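Last updated: July
Search this site Go

Speaker notes, collecting demonstrations in simulation (Tuesday session)

Slide 1. Introduce the group: Oskari Oksanen on the simulator, Nhyira Antwi on data, me on training. Project name is Tunness. Skip the funding history.

Slide 2. The set holds 2000 kitchen demonstrations. Of these, 1043 came from teleoperation. The rest were generated by replaying them with new object poses.

Slide 3. Layouts. 38 kitchens, each with its own counter texture, tile and clutter. Clutter is placed at random and kept fixed during an episode. Say this slowly – it came up twice at Orau.

Slide 4. Filtering. Josphat Biwott wrote the success check. It reads object pose from the simulator state and ignores the rendered image. Episodes with a dropped object go to a separate folder. We do train on some of those; hold the details for questions.

Slide 5. Camera. Top-down view, gripper entering from below. An open microwave door takes up a lot of the view, so the policy needs examples with it there.

Leave the last slide up during questions.
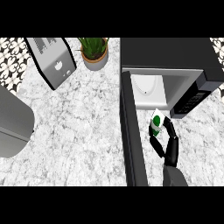

Slide 6. Simulated kitchen, carton in the gripper, microwave open.

We use cookies to improve this site. Accept Decline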